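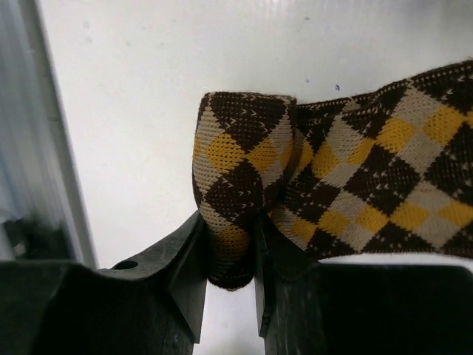
From: Ga-eun Yang
To: home-automation list
Subject: Re: Re: laundry, are we there yet?

Hi all,

Joon-young asked this and then went quiet, so I'll bite. I'm quoting him first for anybody who deleted the thread:

> On a morning in October, Joon-young Hwang wrote:
> My sister wants to know if she should hold off on a new dryer
> and wait for "the robot that does the laundry." I told her no.
> She has three kids and a mountain of socks, and she read somewhere
> that the folding problem is solved. Is it? I've seen the towel
> videos. I have never seen one do a whole basket, start to finish,
> in a house with a dog in it. What would you tell her?
> Joon-young

Buy the dryer! Please tell her to buy the dryer.

I've been following this stuff for 7 years now (mostly from the couch) and my feeling is that towels made everyone too hopeful. A towel is a rectangle and it stays a rectangle. A sock is a tube with a bend in it, and when it comes out of the wash it's wadded up, half of it is inside the other half, and you can't tell the heel from the toe until you shake it out. Picking one up is fine, two fingers will do that. It's the next part that gets me – you've got hold of a fold somewhere in the middle, and now what? I'd give it a flick without thinking. A gripper has to put it down, look again, and grab a better spot.

Patterned ones are an odd case. Tae-yang Jeon argued on here last spring that argyle ought to be easier to match, all those diamonds to compare, and for matching I think he's right. But a bunched-up argyle sock has color edges running every which way, and some of them are folds and some of them are only knitting. Plain black socks have the opposite trouble. My own drawer is all plain black and I can't match those either, so maybe I shouldn't throw stones.

Ju-won, you were keeping notes on the Dekatby folding trials, weren't you? I remember 1000 tries at something but I've lost the message and don't want to misquote you. Was that picking up or pairing? Those are very different jobs and I'd love to know which.

For the record, the chores I'd hand over today are floors and, well, floors. Dishes maybe, if you own 2 kinds of plate and no wine glasses.

Joon-young, what dryer is she looking at? We've had ours since the old apartment and it squeaks, so I'm shopping too.

Ga-eun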